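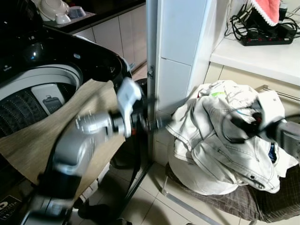
Skukport is a laundry log kept for a household top-loading washer, with one row per wash load and a separate table for the textiles that went into it. It covers 240 loads and 2995 item entries. The items are ordinary household textiles: clothing, towels, bed linen, kitchen cloths, seat covers and table covers. The hardest group to label was mixed loads in which light denim is sorted next to unbleached or tan cloth, such as an off-white denim jacket with metal buttons set aside by the machine while a tan, linen-textured cloth hangs over the washer opening. Both are pale and both could go under "light" in a two-way color split, but they differ in weight, hardware and the way they take up space in the tub. The item table therefore carries fiber, weight class and fastener type as separate fields.

Version and date

Release 2, 4 March 2019. Release 1 used a single "fabric" field and should no longer be used. The two releases share load numbers but not item numbers.

Contents

loads.csv – one row per load
items.csv – one row per item per load
textiles.csv – one row per distinct textile, 76 rows
notes.txt – free-text remarks, keyed by load number

All files are UTF-8, comma separated, with a header row. Text fields that contain commas are quoted. Missing values are left empty; zero is never used to mean missing.

Fields in loads.csv

load_id – integer, starts at 1, no gaps
program – normal, delicate, heavy, rinse_only
water – cold, warm, hot, as set on the machine
level – low, medium, high
detergent_ml – measured with a cap marked in 5 ml steps
softener – yes or no
filter_cleaned – yes if the lint filter was emptied before the load
line_or_rack – where the load was hung afterward

Fields in items.csv

load_id – matches loads.csv
textile_id – matches textiles.csv
order_in – position in the loading order, 1 is the first item in
inside_out – yes or no
closed – whether buttons, zippers or hooks were fastened before washing
pretreated – yes or no

Fields in textiles.csv

textile_id – T001 and up
type – see the category list below
fiber – cotton, linen, polyester, wool, blend, unknown
weight_class – light, medium, heavy
color_group – white, pale, mid, dark, mixed
fastener – none, button_plastic, button_metal, zipper, hook, snap
trim – none, lace, ribbon, print, embroidery

Categories

clothing_top, clothing_bottom, outerwear, towel, bed, kitchen_cloth, cover, other. Denim jackets are always outerwear, whatever their weight. A cover is any cloth whose normal use is on furniture, including stools, benches and shelves. Plaid and checked cloths go under color_group "mixed" even where one color dominates.

Fiber is taken from the care label. If the label is missing or cannot be read, the value is "unknown". Fiber was not guessed from texture: a cloth with a linen-like weave and no label is "unknown", and the weave is described in notes.txt.

Loading order

order_in was written down while the machine was being filled. Large flat cloths were fed in from one end and settled around the tub wall before anything heavier went on top. Heavy items with metal buttons were turned inside out and closed. This was the house rule for the whole log, but it was broken in 47 loads, mostly small ones. Those loads can be found by filtering items.csv on weight_class "heavy" and order_in 1 after joining with textiles.csv.

Collection

The log was kept by Sabina Bednárik on paper sheets clipped inside a cabinet door and typed up at the end of each week. The sheets were checked against the typed file once, in February, before release. Corrections made at that point are marked with "c" at the start of the matching line in notes.txt.

Known problems

The water field records the setting and says nothing about the temperature in the tub. The hot setting was rarely used.

detergent_ml is less reliable for powder, which was measured in the same cap as liquid. Powder loads are marked "pw" in notes.txt.

Socks were entered as pairs. A single sock has its own textile_id only if it stayed single for the rest of the log.

trim was added late. Textiles that had left the household by then have an empty trim field – do not read this as "none".

Suggested uses

Load planning, sorting rules, small teaching exercises on joins and missing values. The log comes from one household and one machine, and rates of wear or color bleed should not be carried over to other settings.

Related files

Virkia is the matching ironing and folding log. It uses the same textile_id values, so the two can be joined directly. Drying times are not part of either log.

Terms

Free to copy and change with credit to the author. Please give the release number when citing. Error reports should quote the load_id and, where there is one, the textile_id.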